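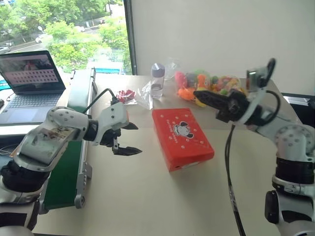

Section 6: Comparing grippers on a two-arm bench

By now both arms should be homed and talking to the Nadis controller. Now for the fun part, finding out which fingers suit your parts! Set aside a whole afternoon if you can, as you will want to try everything in the cupboard.

Before you start
Pick a mix of test items: a flat box, something soft in a bag, a clear bottle, and at least one open lattice print. Lattice parts are brilliant for showing up a poor grip, as a fingertip can land on a strut or go straight into a hole.

1. Press the stop button and check that both arms hold still.
2. Fit the Falamari fingers to the right arm and tighten the screws evenly. Leave the left arm as it is for now.
3. Leave enough slack in the wrist cable for a full turn, then turn the wrist slowly by hand to check.
4. Release the stop and set the grip force to 35 per cent.

CAUTION: Keep hands clear of both arms from this point on. The left arm may move to its park position when the controller wakes.

5. Place the first item within reach of the right arm and jog the gripper down over it.
6. Close the fingers, lift a little, and hold for 6 seconds.

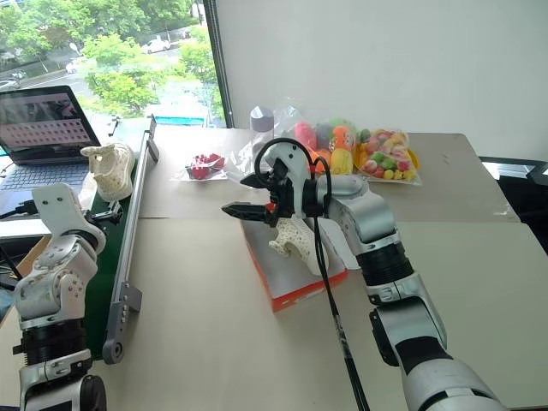
7. Watch the item during the hold. If it tilts or creeps, lower it, raise the force by one step and go again.
8. Write down the lowest force that works, then move on to the next item.
9. Swap to the Ouazzani fingers and repeat from step 1, with the items in the same order.

Note: Thin lattice walls can bend well before the force reading changes. Trust your eyes here and stop early.

Note: The belt stays off for this section. Picking from a moving belt is covered in Section 7, and it's a treat.

Saving your results
Open the Ceresstead log on the laptop and save each set of fingers under its own name. The log holds 300 grips, so clear out old trials first.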